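About us

Hi, and welcome to Prutby! I'm the one who answers the phone, writes these pages and (most mornings) sweeps the shop floor. We're a small robot outfit in Corham, in the old Crabtree building behind the tile yard, and we set up two-armed robots for people who need simple things picked up and put down all day long without fuss.

There are 8 of us now. We used to have a page full of nice words about our mission, and then we had the gripper fault, and after that I threw the page out and wrote this one. Customers kept asking about it anyway!

So, the fault. One afternoon in March our table robot was on an endurance run, same pick over and over, and on cycle 1,012 the left gripper reported closed when it was wide open. The software believed it, lifted an arm with nothing in it, and swung across to hand over a part it didn't have. The right arm came to meet it and the two wrists knocked together hard enough to bend a finger mount. I hit the stop. No one was hurt, but one of us had been reaching in to straighten a plate 20 seconds before, and I still don't like thinking about that.

It was the cable. It ran back along the arm with too little slack, and each time the wrist rolled over it tugged at the connector until one wire was hanging on by a thread.

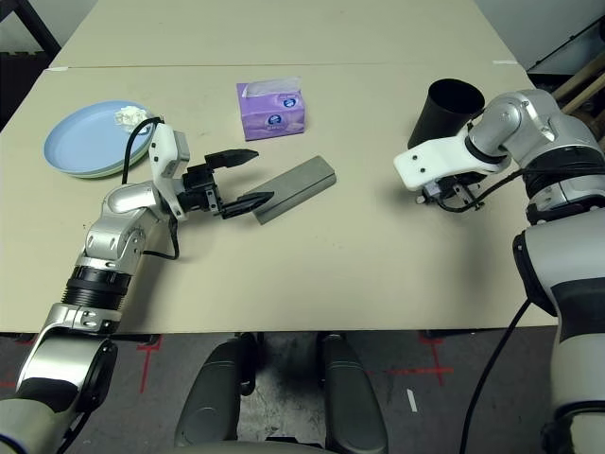 Lolel, who'd bought two of our cells by then, wrote back that a bad cable didn't bother them much, cables go bad, but why was the arm allowed to move on one sensor's word? Fair question, and it stung a bit.

We took 5 weeks over the answer. The gripper now has to agree with its own motor current before the arm lifts, the two arms can't share the middle of the table unless both have checked in, and reaching over the table while it's live is out — for us as well as for visitors. Every cable gets a pull check before a run, and we write it down on paper, by the door.

If you'd like to see the fault report, ask and we'll send you the whole thing, bent mount photos and all. Or come by the shop. Coffee's usually on by 8.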